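Open day at the Drordale tea rooms

I almost didn't go. Drordale is 38 miles from us, the last 2 of them on a gravel road, and I'd already been to one open day this summer that was basically a parking lot and a raffle. But my sister-in-law kept sending me the flyer, so on 20 July 2026 off I went with a thermos of coffee (to a tea event, I know).

The whole thing is put on by Tessier, the little tea blending outfit that moved into the old feed store in April. Downstairs is the shop, plus a long counter where they let you smell everything. I got stuck there for ages! The Anik blend is their best seller and it's lovely if you like smoke. I don't, much. The one I kept going back to was Furkar, which is green and a bit grassy and smells like somebody just mowed next door. A bag is 30 dollars and makes 400 cups if you believe the label – I'd get half that, the way I scoop.

Then you go upstairs for the part I'd really come for, the weighing and brewing. They aren't fully moved in up there, so there are still cardboard boxes stacked by the tables, and I liked that. It felt like visiting a friend the week after the truck left. The setup is so simple, too: a steel bowl on a small white scale, a big glass kettle, a jar, a couple of little glass dishes, mugs at the end of the table. I have most of that in my own kitchen and I still make tea by throwing in a handful and hoping.

The talk was about weighing the leaf dry instead of going by the spoon, because a spoonful of something fluffy and a spoonful of something rolled up tight are nowhere near the same amount. I'd never thought about it. I've been blaming my water for years.

Parking is in the field behind, and wear real shoes. The cookies had run out by the time I got back downstairs, so go early if you care about that sort of thing. I bought one bag of the Furkar and a scale – a cheap one, it's on my counter now next to the toaster. 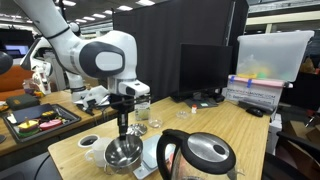
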